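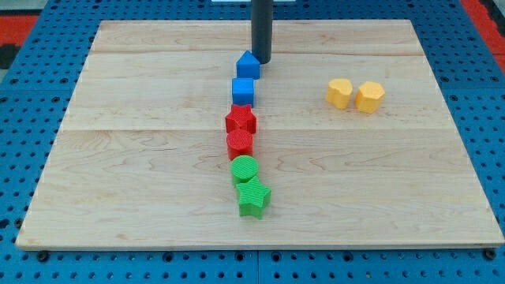

Trirndale Reference Shelf Catalogue
Data card, release dated 15/02/2026

Summary

The Trirndale Reference Shelf Catalogue records 2159 printed volumes of general reference and miscellany held in the Trirndale reading room. It covers almanacs, books of lists, quotation collections, record books, quiz compendiums and household encyclopaedias. Each row describes one physical volume. Two copies of the same edition therefore appear as two rows with different shelf numbers.

Files

volumes.csv holds the main catalogue.
series.csv holds the names of the series to which volumes belong.
contributors.csv lists authors, editors and named guest contributors.
sample.csv holds 1000 rows drawn from volumes.csv for testing.

All files are encoded in UTF-8, with a comma as separator and a header row.

Fields in volumes.csv

shelf_no: the number written inside the front cover. Unique.
title: as printed on the title page, including any edition statement.
series_id: refers to series.csv. Blank where the volume stands alone.
year: year of the edition in hand. First publication is not recorded.
language: language of the main text.
binding: hardback, paperback or other.
index_present: yes, no or partial.
condition: a grade from 1 (poor) to 5 (as new).
note: free text, in English.

Sources

The earliest entries were copied from the Trundomholm card index, which was kept by hand and used its own subject headings. Those headings have not been carried over. A further 719 volumes came with the Herent deposit and were catalogued directly from the books. The Arnardóttir bequest supplied most of the Icelandic and Danish titles.

Known problems

Publication year is missing for 21 volumes. Most of these lack a title page. The field is left blank and no estimate has been entered.

Condition grades in the Trundomholm entries were converted from a scale of three and are less exact than the rest. They should not be compared closely with later grades.

Guest contributors are listed only where the title page or contents page names them. Contributors credited inside a chapter are usually absent from contributors.csv.

Volume numbers within a series follow the spine. In several annual series the spine and the title page disagree, and the note field says so where this was noticed.

Use

The catalogue may be copied and adapted for study, teaching and library work, provided that Trirndale is credited as the source. It contains no text from the books themselves beyond titles and edition statements. It is not a guide to prices and should not be used for valuation.

Corrections

Corrections should quote the shelf number and the field concerned. Accepted changes are included in the next release, planned for April. Shelf numbers of withdrawn volumes are not reissued.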